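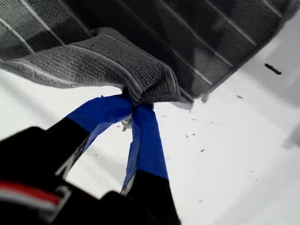 Re: clinic licence hearing, Brellau

On 2 June, at 14:10, the list secretary wrote:
> Does anyone know if the Delteck lab has to stop taking samples while the licence appeal is on? Their door notice says open as normal.

Quick one, on my way out. No, they can carry on. Appeal ref is 2426, the court froze the closure order untill the hearing. Same as happened with Fusura last year, that dragged on 6 months.

What they can't do is take on new clinics. Existing contracts only, roughly 100 patients a week I think.

Health office says the transfer agreement was never signed. Lab says it was, and sent over twice. Havent seen either copy. Will ask for both at the registry tomorrow and post whatever I get.

Urbonaitė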